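A cota do poço em Stisthorpe era de 81 metros. Lesego Mnguni mediu-a duas vezes e anotou o valor a lápis.

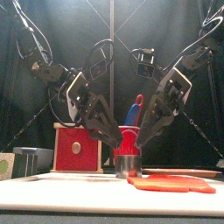
Às seis da manhã o nível tinha descido quatro centímetros. Sabina Barua pediu o registo de maio, folha 112, onde a bomba figurava como parada.

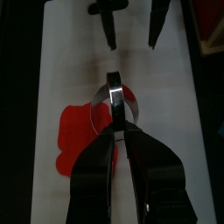

A bomba estava parada. O caudalímetro marcava 429 litros por hora. Lesego fechou a válvula de Aasen e o ponteiro manteve-se.
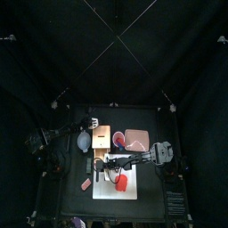
Para onde ia a água? Para a galeria antiga, selada antes de Sabina nascer.

Desceram com uma lanterna e o desenho 516. No ponto onde o desenho indicava parede, a corrente de ar vinha de baixo. Lesego escreveu a hora e assinou.
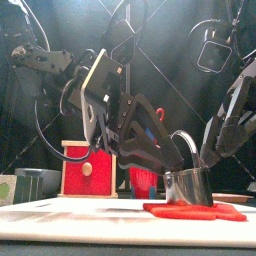
Panela de aço inox sobre pano vermelho dobrado.

Sabina assinou a seguir.

© Edições Melik | Contacto | Voltar ao topo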